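Can a machine fold my laundry yet?

Asked in Home & Chores, Billville board

We're a family of five and I fold what feels like 40 towels and shirts a week at the kitchen table. My sister sent me an ad for something called the Semple and swears the folding days are over. I'd love to believe her — I really would! — but I've been let down by gadgets before. Has anyone seen one of these work on ordinary clothes, dumped in a heap the way mine come out of the dryer? 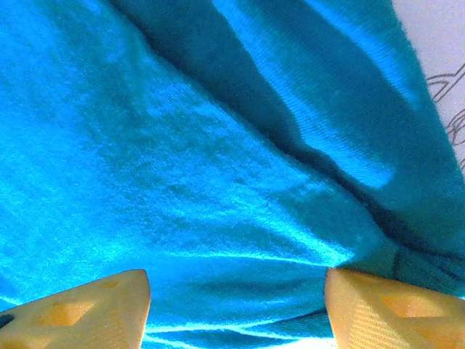 Answer 1 (8 people found this helpful)

I can't speak to the Semple, but I spent a happy afternoon in July at the open workshop in Stastgate, where they try this kind of thing, and I came home with a lot more respect for my own two hands. A plate or a can keeps its shape when you reach for it. Cloth bunches up, the hem ends up underneath, and the machine has to work out which ridge is an edge and which is just a wrinkle. The fellow running it told me a single T-shirt took almost 3 minutes on a good try, and plenty of tries weren't good. He was very patient with all my questions, bless him. So no, I wouldn't clear off your table yet, but I do think it's coming, and I'd happily go back and look again next year. 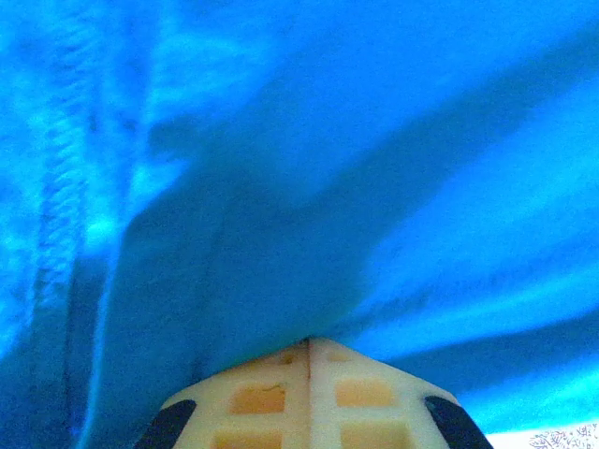

Gripper against blue cloth, stitched-looking ridge at left.

Answer 2

My cousin had a Lultenine folder and sent it back. You had to clip every shirt on yourself so what's the point. Get the kids to do it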